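Linen Room Project: Progress Report to the Kushnir Fund
Prepared by Melaniia Hutsuliak, Iltach House

Dear Svitlana and everyone at the Fund,

First of all, thank you for your patience with this one. I had hoped to get it to you by the end of October, but the new shelving kept us busy and I wanted to be able to tell you it was up. It is up! All 10 bays of it, along the long wall, and Velimir Grgić has labeled every shelf in his very best handwriting.

You will remember that when we applied, our towels and cloths lived in three different closets and the guest floor was forever running short. We have now brought everything together in one room, sorted it, and retired 178 pieces that were too thin or too stained to put in front of a visitor. Most of those have gone to the animal shelter in Groltow, who were very glad of them. What remains is a good, usable stock, and Toàn Ngô keeps the list up to date.

The part I have enjoyed most is the folding and presentation work, which was Lesia Bondarchuk's idea from the start. She has been running a session every Friday after lunch for anyone on the house team who would like to come. We began with the plain flat fold for the shelves and have moved on to rolling and twisting, so that a cloth can be set out in a guest room looking like somebody took a bit of trouble over it.

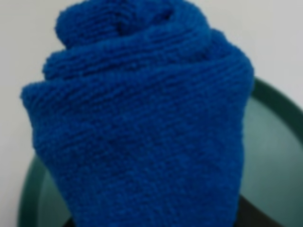 Lesia likes the twist to get wider with each turn on the way down from the top, a bit like soft-serve, and she is quite firm that the ribbed cloths hold it better than the smooth ones. My own attempts still lean, I'm afraid, but Toàn has the knack of it and has started showing the newer members of the team.

As for money, we have spent $1,383 so far, nearly all of it on shelving and bins. There are 2 things still to buy, a rolling cart and a better lamp for the folding table, and both are within what you gave us. Velimir is waiting on a price for the cart from Furesent and I will send it along with the receipts.

With warm thanks from all of us,
Melaniia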